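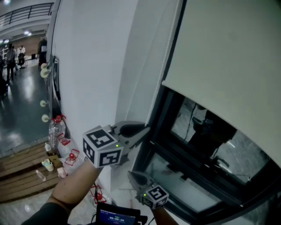

Cledness is a command-line tool that lines up a video file with a separately recorded motion log. It reads both, finds the time offset between them, and writes a small text file that other programs can use. It does not edit or re-encode the video. Automatic alignment needs motion in both recordings. Where there is too little of it, a clock in view can be used for manual alignment: a small timer with white digits on a blue display takes up little of the picture and still leaves room for the subject. Enter the value you read with the --clock option, along with the matching time in the log.

Status

Version 2 is the current release. Version 1 offset files can be read but are no longer written. The library part (libcled) is stable. The graphical viewer is experimental and is not built by default.

Requirements

A C compiler with C11 support
CMake
FFmpeg development headers
Python 3, only for the plotting script

Linux and macOS are supported. Windows builds are made by hand and are tested less often. The Windows build does not include the plotting script.

Installation

Unpack the source and run the following in the top directory:

cmake -B build
cmake --build build
cmake --install build

To build the viewer as well, add -DCLED_VIEWER=ON to the first command. If CMake cannot find FFmpeg, set FFMPEG_DIR to the folder that holds its include and lib directories.

Basic use

cledness align clip.mp4 motion.csv -o clip.offset

The offset is given in milliseconds. A positive value means the log started before the video. To check the result, run:

cledness plot clip.mp4 motion.csv clip.offset

Two curves are drawn, one for rotation estimated from the video and one for rotation measured by the sensor. The peaks should fall on top of each other. If they start together and drift apart, the two clocks run at different rates and you should add --drift to the align command.

Input formats

Video: anything FFmpeg can decode. Variable frame rate files are accepted, and the time stamp of each frame is used as stored. Files that have been trimmed in a phone's gallery app often have their time stamps rewritten. Use the original where you can.

Motion log: comma-separated text with one header line. The columns are t, gx, gy, gz and, if present, ax, ay, az. Time is in seconds. Rotation is in radians per second. Acceleration is in meters per second squared. Column order does not matter, but the names must match. Extra columns are ignored.

Logs exported from Zuda need to be converted first. They store rotation in degrees and use a semicolon as the separator:

cledness convert --from zuda export.txt motion.csv

Logs without gyroscope columns are rejected unless --accel-only is set. Offsets found this way are less exact, and slow pans may fail entirely.

Options

--window N
Length of the search window in seconds. The default is 30. Larger values take longer and help only when the two recordings were started far apart.

--drift
Estimate a clock rate as well as an offset.

--clock V,L
Skip the search and use a pair of times, V from the clock seen in the video and L from the log. Must be combined with --frame.

--frame N
The frame in which the clock was read. Counting starts at zero.

--mask FILE
A black and white image the same size as the video. Black areas are not tracked. Use it to hide parts of the camera mount that stay in view.

--quiet
Print errors only.

Tracking

Rotation is estimated from small patches followed from one frame to the next. Patches are picked by contrast. Repeated detail gives poor matches, and the tracker may jump from one element to its neighbor. Window blinds, fences, brick and chains are the usual sources. Objects fixed to the camera are a separate problem: they show no motion at all and pull the estimate toward zero.
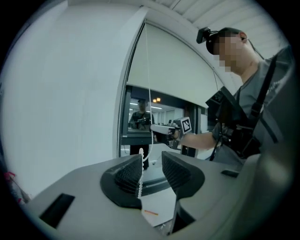
A white beaded pull cord hanging at the gap between two gray fingers.

The --min-spread option rejects patches that have a close match nearby. It is off by default and adds to the running time. A mask is faster when the repeated detail stays in one place.

Fisheye video should be given a lens file with --lens. Without one, motion near the rim is underestimated.

Test set

The test set is kept apart from the source and must be downloaded before running the tests. It contains 121 clips, each with a motion log and a reference offset. Reference offsets were set by hand by Deirdre Cullinane and checked by Fasil Berhe. Where the two readings differed by more than one frame, the clip was dropped.

The full download is 488 MB. To run the tests against it:

ctest --test-dir build -L align

Known limits of the test set: night footage is thin, there are no underwater clips, and most logs come from phones and not from stand-alone sensors. Results should not be taken as a guide to accuracy on other hardware.

Known issues

The plotting script fails on logs that hold a gap of more than one second. Fill or split the log first.

With --drift, clips shorter than the search window may return a rate of exactly 1. This is a fallback value. A warning is printed, but not when --quiet is set.

On macOS the viewer does not redraw after the window is resized. Press R to redraw.

Rotation flags in MP4 files are ignored by the Codon backend. Use the default backend for portrait video.

Reporting problems

Include the output of cledness --version, the full command, and the first 20 lines of the motion log. Do not attach video unless asked. Reports about the viewer go to Emmett Oyelaran and all others to Birdie Haverford.

License

The source is under the MIT license. The test set is under CC BY 4.0. The lens files in data/lens were contributed by Mavis Thibodeaux and carry the same terms as the source.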